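Chapter 2
Small Things in Small Boxes 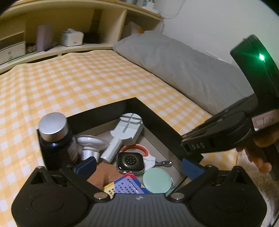
Figure 2.1 An open box of everyday odds and ends, with a checked bed sheet behind it.

Almost every bedroom has a box like the one in Figure 2.1. A smartwatch lies face down beside a little key clip, a bottle with a silver cap stands in the corner, and a printed card has settled in among the rest. You may well have a box of your own within arm's reach as you read this — if so, please go and fetch it, because we are going to put it to work before the chapter is over!

In Chapter 1 we looked at whole rooms, and at the way furniture decides where people walk and sit. Now we come down to the size of a hand. The small belongings of a household are the hardest to keep in order, partly because they are so unlike one another (what shelf would suit both a watch and a scrap of cardboard?) and partly because they arrive one at a time, from coat pockets and parcels and the bottoms of bags.

Home organizers call this kind of container a mixed box. In the Allach household survey, which we will return to on page 19, families were asked to empty one mixed box onto a bed and sort it by how often each thing was used. Most found the sorting pleasant enough and the putting back a good deal harder.

Before You Read
Empty your own box onto a towel or a bed sheet. Put the things you used this month on one side and everything else on the other, and write down both groups in your notebook. Leave the box itself empty for now — we will fill it again in Section 2.2, starting with the tallest item.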